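4.3 Running a Clutter Trial

Use this section to repeat the Rollgate grasp-order result on your own robot. The method is simple: the planner picks the next object by how sure it is of the grasp, and you keep your opinions to yourself. Our run logged 2,189 grasps, and most of the bad ones began with somebody helping.

Before you start: load the Brinska profile and check that both hands open fully.

1. Lay the objects flat on the table. Leave gaps a finger can get into. Mix soft packs with rigid tools, or the scores will flatter you.

2. Set the grasp timeout to 18 seconds. Longer values only give the planner time to brood.

3. Start the trial and let one hand close on its first object. The other hand should stay open until the planner assigns it a target.

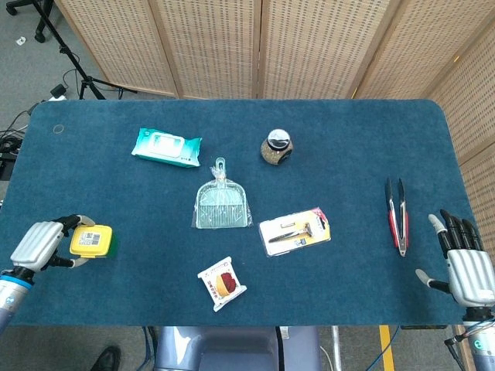 4. Press Confirm only if the grip looks firm. A sponge will forgive almost any grip. Tongs won't.

5. Log the result, clear the table and lay out the next set. Stop after 300 grasps and recalibrate both wrists.

CAUTION: Keep hands and sleeves off the table while the arms are live.

Note: Clear plastic packaging confuses the depth estimate – Araceli Urquijo's fix is in Section 4.5, along with her remarks on shrink wrap.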